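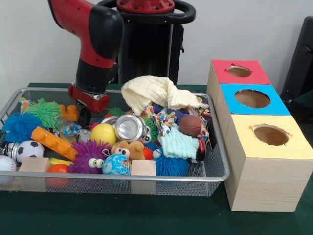

Figure 2. Soft toys and balls in a wire-mesh tray.

4.2 Toys kept within reach

The most delightful result came from the Hukari households. Children who could see all their toys at once swapped between them far more often, and their made-up stories grew longer - sometimes wonderfully so! Wu found the same pattern in Lornia, where nine families kept diaries from January onwards. Closed boxes, favoured in nursery guides since 1949, gave shorter spells of play in both towns.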